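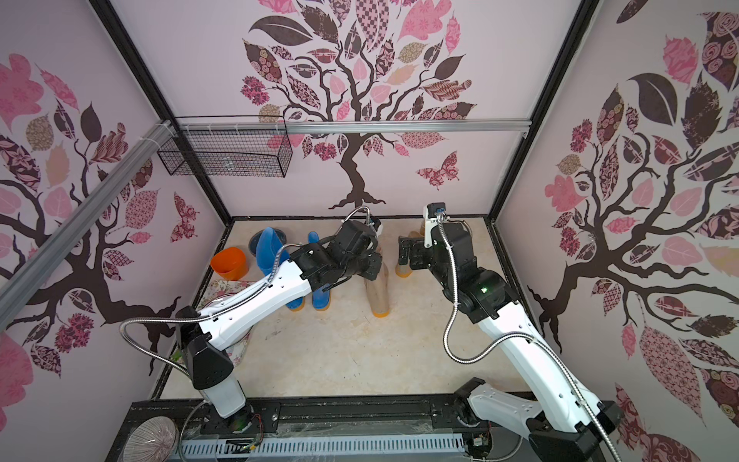 Tipped wage flyer from the Orellana campaign, is the math right?

Posted in: State and Local Politics
Started by countyline_ed, 2021-12-30

countyline_ed wrote:
Got a mailer this week from the Orellana campaign about ending the lower wage for tipped workers. It says servers in our county "earn $255 a week before tips" and then two lines down says "that is what they take home." Those are two different claims. A server who makes 255 before tips does not take home 255, because there are tips. I am leaning toward voting yes on the measure, but I don't like being handed a sloppy number by the side I agree with. Has anyone seen where the figure comes from?

marlow_k wrote:
It's from the Lillema survey they did in July. The flyer says so in the small print on the back. They talked to 70 servers, all of them in Lillema, none in the rest of the county. So "in our county" is wrong too.

countyline_ed wrote:
I missed the small print. Thanks.

Tess in Zastance wrote:
I waited tables for eleven years and I don't see the problem. Plenty of slow weeks in winter you go home with the base and not much on top. The flyer is closer to the truth than the restaurant owners' version, where everybody is clearing a fortune on a Friday night.

marlow_k wrote:
Closer to the truth isn't the same as true. The survey itself says the middle figure with tips was $590 a week. That's on page four. They had the number and left it off.

Tess in Zastance wrote:
590 for how many hours?

marlow_k wrote:
It doesn't give hours next to that figure. There's a table of hours further on but it's for everyone, cooks included.

Tess in Zastance wrote:
Then it doesn't tell you much. 590 for thirty hours and 590 for fifty are different jobs. I've had both.

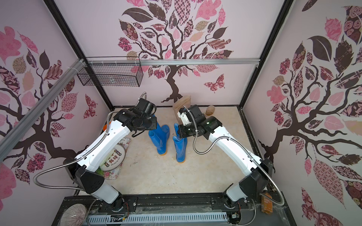
And weekly pay moves around so much that one number is going to mislead whoever is reading it. My sister is at the same place I used to work and she had a week in the summer that was more than double the one after it. If you want to know whether somebody can pay rent you need the bad weeks, which are the ones she loses sleep over.

dwp_retired wrote:
People keep mixing up two things in this thread and the flyer does it too. The law already says that if base plus tips comes out under the regular minimum, the employer has to make up the difference. So on paper no one is legally paid below the minimum. The argument for the measure is that the makeup pay often doesn't happen, and that the worker has to ask the boss for it. That's a decent argument. The flyer doesn't make it.

Tess in Zastance wrote:
I never once saw makeup pay. I didn't know it existed until my last year.

dwp_retired wrote:
I believe you. That's what the flyer should have been about.

gravelroad wrote:
The other side is no better. The Ciltisier Restaurant Group letter says the measure would cost them "600 positions." I went to the meeting and asked Fermín Barrientos, who was there speaking for them, how many people they employ. He said a little under that, counting part time. So they are claiming they'd lose more jobs than they have.

countyline_ed wrote:
Did he explain it?

gravelroad wrote:
He said the number included jobs they had planned to add. The letter says "eliminate." I asked him to send me the plan and haven't heard back.

marlow_k wrote:
To be fair, a job that doesn't get created is a real cost. I'm voting no for that reason. But yes, "eliminate" is the wrong word.

gravelroad wrote:
It's the wrong word and he knew it when I read it to him.

countyline_ed wrote:
I wrote to the campaign last night with the page number marlow_k gave and asked them to fix the web version at least. The paper one is already in everybody's mailbox. If I get an answer I'll put it up here. Still voting yes for now, mostly because of what Tess and dwp said about makeup pay.

Tess in Zastance wrote:
Ask them for the hours too.

countyline_ed wrote:
Will do. Sending a second email now.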